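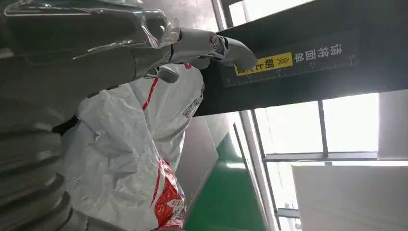 Jocelyn Girard
Second-year student, Interior Finishing Program

Leveling a Basement Floor Before Laying Vinyl Plank
Project report, May

Background

My project was the floor of a basement room in a rental house on Kilmont Street. The room measures 186 square feet. The slab was poured in two parts, and the newer part sits lower than the old one along the north wall. The owner, Mr. Gauthier, wanted click-together vinyl plank. The plank I chose, Privside Oak, needs a floor that is flat to 3/16 inch over 10 feet. Mine was out by 5/8 inch at the worst spot.

Checking the slab

I laid a straightedge across the slab in both directions and marked every low area with chalk. I wrote the depth inside each mark. I also taped down squares of plastic overnight to check for moisture, and they were dry underneath on Wednesday morning.

There was old carpet glue near the door. I scraped it by hand, which took most of an afternoon — much longer than I had planned. After that I vacuumed twice and rolled on the primer.

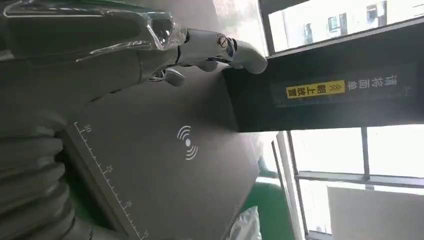 Mixing and pouring

I used Flemari self-leveling compound. The first batch was too stiff and left a ridge where it met the second. I had added the water by eye. From then on I measured it and mixed each bag for the full time on the label.

The room temperature dropped during the pour, and the compound by the outside wall set slower than the rest. I waited an extra day before walking on it. The ridge came down with a rubbing stone.

Results

The finished floor was within 1/8 inch over 10 feet everywhere except the closet, where I had to sand and patch again. Laying the plank took two days. Materials and tool rental came to $1,376, and I logged 34 hours against a plan of 32.

What I would change

I would have a second person mixing. Working alone, I had to stop spreading each time a bucket ran out. I would also remove the closet door first — I cut around the frame with it hanging and chipped the bottom edge.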